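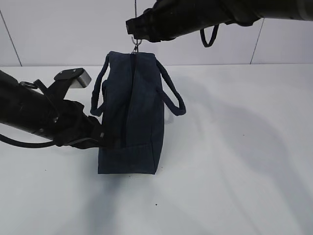 Figure 1. The navy bag hanging from the clip hook, narrow side to the front, zipper seam down the middle.

Carry Bag Study: Shape, Handles and Zipper
Project report, Soft Goods Design, second year
Group: Giorgia Lombardi, Parviz Ebrahimi, Primo Sala
Supervisor: Osvaldo Bassi

1. Background

Our assignment was to take one everyday bag, look at how it is built, and propose changes that a small workshop could make without buying new equipment. We chose a dark navy tote with a denim-like surface. It is a boxy bag with two fabric handles in the same color as the body and a zipper. Parviz had used it for lunch and library books since November and already had complaints about it, mainly that the handles got in the way of the zipper.

The brief came from Incombe, a small workshop that sews bags to order. Their contact, Brunello De Luca, asked for a short report he could read in 10 minutes and a list of changes ranked by cost.

2. What we looked at

We limited the study to three questions. Does the bag keep its shape when it is held from the top? Where do the handles go when no one is holding them? How does the zipper seam affect the shape of the panels?

We first looked at the bag standing on a table, but this did not tell us much. With the base supported, the sides hold each other up and most problems are hidden. Hanging it was more useful, so most of our notes come from there.

3. Bag hung from a hook

For this part the bag hung from a small metal clip hook on the top seam, with the bottom just above the white surface. The body kept its rectangular outline. We had expected the lower part to sag, and it did not do so enough to matter. The base panel is flat and looks slightly lighter than the rest.

The handles were less even. One fell in a narrow loop close to the body, and the other drooped in a wider loop farther out. Primo thought one strap might have been sewn on longer. We measured both with a tape and they were the same length, so the difference comes from how the straps were left and how stiff they have become at the folds.

4. Bag held by the top edge

Pinched along the top edge, the bag hung at an angle, with one bottom corner lowest. The panels on either side of the zipper bulged out a little and the zipper line sat in a groove between them. This gives the bag a padded look that some buyers may like. It also means cloth can fold toward the zipper, and Parviz says this is when his zipper catches.

Both handles hung slack. One stood out from the body in a wide loop and the other dropped along the side in a long U. A loop like that can catch on a chair back or a door handle.

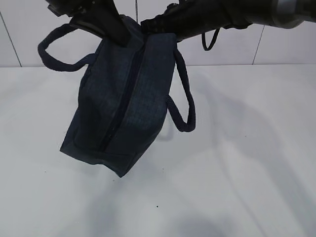 5. Proposed changes

Cheapest first:

Shorten both handles by 5 cm. The bag can still be carried by hand, and the loops will stand out less.

Add a snap tab to join the handles at the top. Giorgia made a paper pattern for this, and it needs only scrap fabric.

Topstitch along both sides of the zipper — two rows on each side — to keep the cloth flat. This adds sewing time.

We would leave the base panel alone.

6. Limits

We studied one bag, and it was not new. We did not test it with a full load, and we have not sewn a sample with the shorter handles. Osvaldo has asked us to do that next term, using the same thread weight as the original.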